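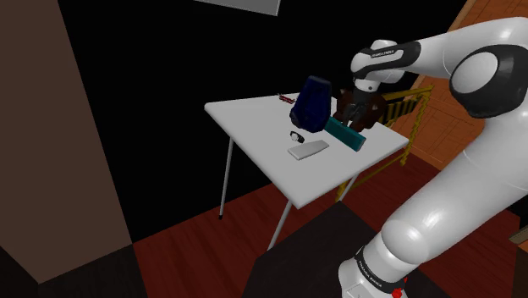
Slide 1. Why we teach by hand first

Good morning. I work on the teaching side of the Betia project with Thibault Jacquet. Armelle Gautier runs the simulation and will take the technical questions at the end.

The title says "showing a robot a task." There are two ways we do that. On the real arm, a person holds the wrist and moves it through the job. In simulation there is nothing to hold, so the person drives the arm with a hand controller and watches the screen. We call the first one guiding and the second one remote. Both give us the same record: joint positions, gripper open or closed, and the camera views.

Slide 2. The task

Pick up one item from a mixed table and put it down somewhere else. The operator gets the name of the item and the target spot, nothing more. We don't tell them which way to approach it. The table is crowded on purpose, with big items next to small ones, so the fingers have to come down between things.
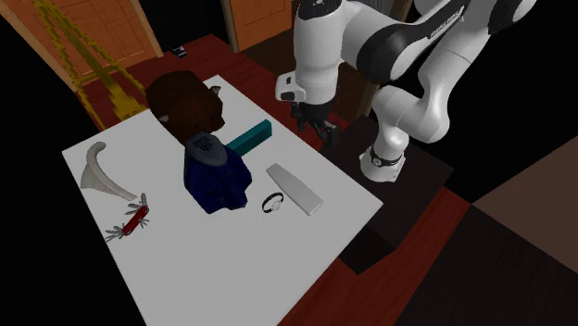
A new operator usually goes straight for the item from wherever the arm happens to be. That works with a long block. With a watch or a pocket knife the fingers need to be turned first, and it is easier to turn them high up over the table. Thibault asks people to stop above the item, rotate, then descend. It adds time to each run but we throw away fewer of them.

(Pause. Ask who has driven an arm remotely.)

Slide 3. Numbers

We collected 3,000 remote runs in Grimer, our simulator. We also have 200 guided runs on the real arm. Each operator does 100 practice runs before we keep anything. There were 6 operators in all. Le Goff lent us two of them for October.

Slide 4. What goes wrong

Depth is the main one. On a flat screen people close the gripper too early. A second camera view helps more than a better controller did.

Hesitation is the other. If the operator waits in mid-air to think, the robot learns to wait there too. We trim long stops using Monutis, then replay the run to check that it still finishes.

Guided runs have their own problem. A person's hand gets in the way of the wrist camera, and we have to move the arm through the same path again without them.

Slide 5. Next

More guided runs, same items. Armelle wants the table layouts matched between the two sets before we compare them. The first matched batch starts Monday.

Questions to Armelle.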